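8 Dec 2024

Back on the indigo vat this morning, the small one we've been calling Endo, and I'm glad I left it covered overnight as Shaohua Liang told me to. The surface had that coppery skin on it and the liquor underneath was a proper yellow-green, so I skimmed the flower off into a bowl and got going before I'd even finished my coffee.

I had 4 skeins of the Firkska wool ready, scoured yesterday and left to soak in plain water. Two dips each, 2 minutes under and then a good long airing on the rack by the window. I do love the moment they come up green and turn while you stand there holding them! The third skein went patchy near the ties, which is my own fault for knotting them too tight again. I have loosened all the others and written LOOSE TIES on the wall in chalk, for whatever good that will do me.

The Mirkex cotton was less obliging. It took the color well enough on the first dip, but a lot of it went straight down the sink when I rinsed, and what stayed is a pale, washed-out sort of blue that I wouldn't put my name to. 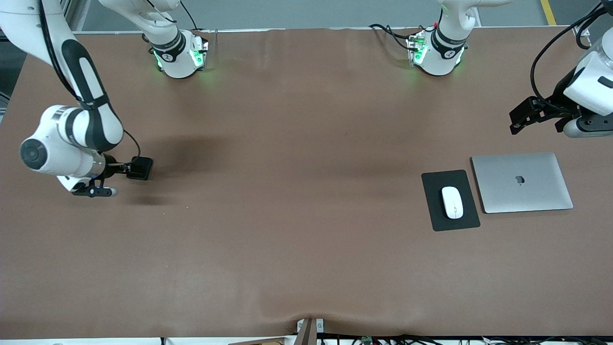

I'm inclined to blame the scour, as I only gave it 80 grams of soda ash for the whole batch and I was in a hurry to get home. Next time I'll simmer it longer and change the water partway through, dull as that is. If anyone else wants to try it in the meantime, there's plenty left on the Wumbei shelf, behind the madder. Please write down what you use, even if it's on the back of an envelope.

Fed the vat a little more fructose before lunch, stirred it slowly and put the lid back on. Still need to order lime.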